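4.2 Where the extra sockets go

The first thing that struck us when we began reading through the household diaries was how much people had to say about sockets. We had asked about furniture. The diary sheets invited each household to write down, room by room, where the large pieces stood, when they had last been moved and why, and we expected a good deal about daylight, radiators and the television. We got all of that. But again and again the answer to "why is it there?" was a pair of holes in the wall, put in by an electrician decades before the present household arrived.

This was a delight to work with, as it joins two kinds of evidence that seldom meet. On one side we have the wiring plans for the Lergate estate, which show each fixed socket as it was built. On the other we have 417 diary entries in which residents explain, often at great length and with real feeling, how they live with those plans. Laid side by side, they let us follow a decision made on a drawing board all the way to the spot where somebody does the ironing.

The standard Lergate living room was given two sockets, both on the party wall. The bedrooms fared worse. In the Drestine blocks, built later and to a looser budget, the sockets were spread across facing walls, and the difference in the diaries is wonderful to see. Drestine households write about turning the room round for the winter, or trying the sofa under the window and changing their minds by April. Lergate households write about the one arrangement that works. "The lamp decides," says one entry, and the next sheet from the same flat has a little sketch with the lamp drawn larger than the bed.

Extension leads are the obvious answer, and nearly every household had one somewhere. What interests us is how differently they were treated from room to room. Behind a sofa or a wardrobe, the lead was spoken of almost as part of the building. It stayed put for years, it was missing from most of the sketches, and several people remembered it only when they came to move house. On a table or worktop it was a tool, brought out for a job and put away after it, and the diaries name its place in the cupboard. We call these two habits "settled" and "visiting" leads. A lead of the familiar household type, with its sockets in a single row (Figure 3), could be either, and some changed from one to the other without anyone having decided that they should. 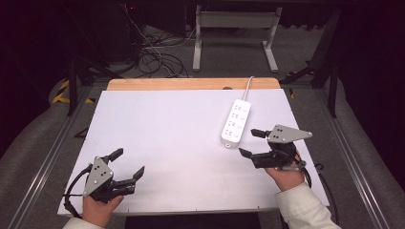
Figure 3. A white four-socket power strip on a flat board, its cord running over the board's back edge.

The move from visiting to settled is the part of the material we most enjoyed. It tends to begin with a table. A sewing machine or a laptop is set up for an afternoon, the lead comes out with it, and the afternoon becomes a fortnight. By the time the diary sheet is filled in, the table has a new name ("the office", "Mum's corner") and the meals have gone elsewhere. Deschamps House, the smallest of our sites, gave us two very full accounts of this, and in both the family argued over the table while the lead itself went unmentioned until the last line.

Our reading differs a little here from the earlier Werer survey, which treated extra leads as a plain sign of too few sockets. That is surely part of it, and the Lergate bedrooms bear it out. Yet the Drestine flats, with their better spread, have plenty of visiting leads as well. People there had the sockets they needed for the room as it was, and wanted more for the room as they were thinking of having it. Section 4.3 takes up the same question for kitchens, where the worktop is fixed and the choices are much narrower.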